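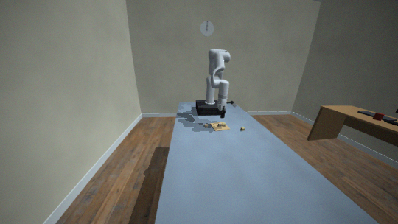
Filed under: Work & Automation / Threads

Feb 8, 2019

Vlasta Kos

Started at Millow as a hand packer. Now I spend half my shift setting up jobs for an arm. People keep asking me what that's like, so I'm going to write it down in pieces.

First, what we do. Millow packs small wooden parts into kits for schools and hobby shops. Blocks, pegs, little boards. 300 kits on a normal shift, more when the fall orders come in.

The arm came in June. Before that there were four of us on the loose parts table. Now there are two, and the other two moved to checking and shipping. Same pay. I put that here because it's the first thing my mother asked.

Every new job gets tried in simulation before we run it on the floor. Arm on a long blue table, a board with a pile of small pieces on it, a couple of blocks off to the side. There's even a clock on the wall. I didn't expect that part to end up on my plate, but it did.

The training was two afternoons with Kalliopi Gashi from Vusico, the company that set us up. She had me move the gripper around with a mouse until I stopped running it into the table. Then she had me do it again with the pieces close together. That took longer.

Close together is the hard case. If a piece is by itself, picking it up is simple. In a pile you have to think about where the fingers go down and what they'll push. My hands did that for years and I never had to say it in words.

So a lot of the job now is saying it in words. Come straight down. Take from the outside of the pile first. Leave the ones that are touching until there's room. I have a notebook of this and Kalliopi has asked for copies of some pages.

What I like: my wrists. I used to wear a brace on the right one from lunch on. I haven't put it on since the week after Thanksgiving.

What I don't like: the quiet. With four people around a table you talk all day. With two, one is usually at the screen and the other is filling trays. We eat lunch with shipping now, which helps.

Also the breaks. When it was all hands, we stopped when we got tired and caught up later. Now a stop has a code you have to enter. Code 4 is "operator away." I asked if we could rename it and we got "break." Small thing, but I'm glad I asked.

Somebody replied asking if it's faster. On the plain kits, yes. On the mixed ones, no. Two of us by hand still beat it on anything with pegs, and the supervisor knows it, so the pegs stay with us for now.

Another question was whether I'm training my replacement. I asked our supervisor that directly in the fall. The answer was that nobody on the floor loses a job this year. Nothing was said about next year. I wrote down the date.

There's a second arm planned for the Trostgate building. They pack the 200-piece set over there and they've got people who have done it longer than I have. I was asked to go over and show them the setup. I said yes if I get the mileage and if they get the full two afternoons, same as I did.

They got one afternoon on the schedule. I'm still arguing about the other one.

If you work at a place that's getting one of these, ask who does the setup and what it pays. Ours was going to be an outside job at first. We asked for it and got a dollar more an hour for it.

Back on shift at six tomorrow. We're trying the Petek order, which is all small blocks, and I want to get through my notes before then.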